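Review: Cotholm covered cooking pot with glass lid
Prepared by Hanna Wieczorek for the Histari household goods bulletin

The Cotholm pot was issued to our kitchen in February and used daily for 11 weeks, chiefly for rice, soups and boiled vegetables. The model under review carries catalog number 3841 and is sold with a matching lid.

Heating was even at low and medium settings. Rice cooked at low heat did not stick, and 300 grams of dry lentils could be prepared without boiling over. At the highest setting the base developed a faint discoloration, which was removed with a soft sponge and dish soap. Reviewers are advised against scouring pads, as the manufacturer's leaflet excludes them from the warranty.

The lid received the most favorable comments. The glass allows the cook to check the contents without releasing steam, and the knob is large enough to be held securely with an oven mitt. Érica Tavares, who tested the older Undoten pot last year, found the Cotholm lid easier to set down squarely with one hand.

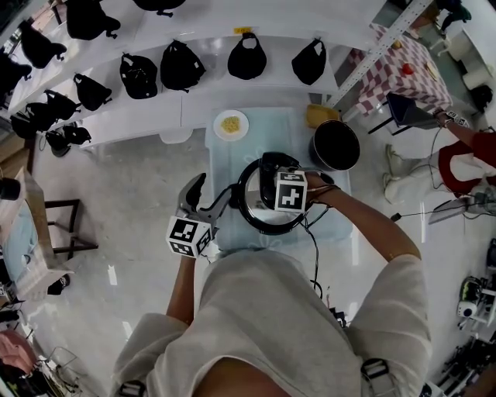 Storage is less satisfactory. The lid cannot be turned over and nested in the pot — the knob prevents it — and a separate shelf space is required. Replacement lids are available from the supplier, Teixeira, although our order took 3 weeks to arrive.

Rating: recommended for small kitchens with adequate shelving.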